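Vatton felt table cover, 148 cm, from Gallar
Reviewed by Bart Van Leeuwen
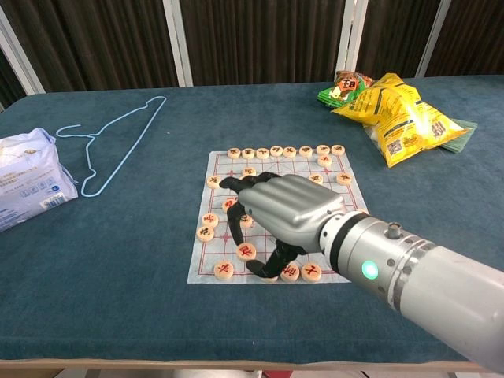

Chinese chess on a paper board, dark teal-blue felt underneath.

I play board games at home two or three evenings a week, on a dining table that also has to be a dining table. Proper gaming tables with a sunken top cost more than I want to spend and would not fit through our hallway. For years I used an old bedsheet, and before that nothing. In May I bought the Vatton cover from Gallar, and it has been in regular use ever since.

What it is

The Vatton is a single piece of felt, 148 cm wide, sold by length. The listed weight is 300 grams per square metre. It has no backing, no elastic and no clips. The edges are cut and not hemmed. It comes rolled on a cardboard tube in a plastic sleeve, with a small card giving the washing instructions. I bought the two-metre length, which covers our table and hangs down a little on each side.

There are 5 colours. I looked at the samples before ordering and would suggest doing the same, as the red is a good deal brighter in the hand than on the website. Samples are free but the postage is not.

First week

Keep it on the tube until you need it. I unrolled mine and folded it up again on the first evening, and the creases stayed in for days. A cool iron through a damp tea towel got most of them out. One ran right across the middle of the table and small pieces leaned on it, so I had to do that part twice.

There was a faint smell of packaging which went after one night over the banisters.

It also sheds. For the first few games there was fluff on sleeves, on cards and in the bottoms of boxes. I went over it with a lint roller on both sides and that helped. It still sheds slightly at the edges. If you play with white-bordered cards and have a dark cover, you will notice it.

Cards

Cards are the main reason to buy felt. On bare wood a card lies so flat that you have to slide it to the edge to pick it up, or dig at it with a fingernail. Here you press lightly on one corner and the other side comes up. My older decks had bent corners from years of being prised off the table, and the newer ones are lasting better.

Dealing is a bit slower. Cards do not glide across the table as they do on varnish, so for the far seats you have to reach or throw. We got used to that. Sleeved cards slide more easily than bare ones, and a tall stack of sleeved cards will still fall over if somebody knocks the table.

Dice and counters

Dice are much quieter. We have a bedroom directly below, and rolling a handful on wood late in the evening was a problem. On the felt it is a soft thud. They do not travel as far either, and fewer end up on the floor.

Light plastic dice sometimes stop tilted against a fold. Smooth the cloth before you start and agree beforehand what counts as a re-roll. Small wooden cubes sit well. Thin card counters are easy to pick up for the same reason as the cards.

Boards

Heavy folding boards sit flat and stay where you put them. This is where the bedsheet was hopeless, as the whole thing shifted every time someone leaned over.

Paper boards and maps are more mixed. The felt grips the underside enough to stop them skating about, but it does nothing for fold lines. If a sheet wants to spring up in the middle, it will. For large paper maps I put a sheet of clear acrylic on top, 3 mm thick, and that works with any cloth or with none. Flat discs, such as those used for Chinese chess or draughts, are happier on paper than tall standing figures are. Do not write on a score sheet directly on top of the felt, because the pen goes through. Use a clipboard.

Spills

Tea soaks in if you leave it. A small splash sits on the surface for a few seconds and can be blotted with kitchen roll. A full mug went over in the second month, and it went straight through to the wood. I washed that end by hand in cool water with a little wool detergent and dried it flat. The mark came out. The cloth shrank a little along that edge, so it is no longer quite straight.

The card says hand wash only, and I would take that seriously. Crumbs brush off. Crisps leave grease, and grease is harder to get rid of than tea. We now keep snacks on a side table.

Compared with others

Before this I borrowed a Jacobs neoprene mat from a friend for a few weeks. The Jacobs is heavier, has a rubber underside and does not move at all. It wipes clean and the edges are stitched. It also costs nearly three times as much for a smaller area, and it takes up a long tube of space in the cupboard. If you only ever use one end of the table and people drink while they play, I would spend the money on that.

The Brornent cover is closer to the Vatton in price. It is thinner, and on a polished table it slides. I used one at a club and we ended up taping it down at the corners.

Things I would change

A hem would stop the edges going fluffy. A strip of rubber at each end would hold it in place on glossy tables, though on our oiled oak it has not been a problem. The plastic sleeve split the first time I put the roll back in it. I now use two strips of old towel tied round the tube.

Score: 8 out of 10. I have since ordered a shorter length in grey for the small table upstairs.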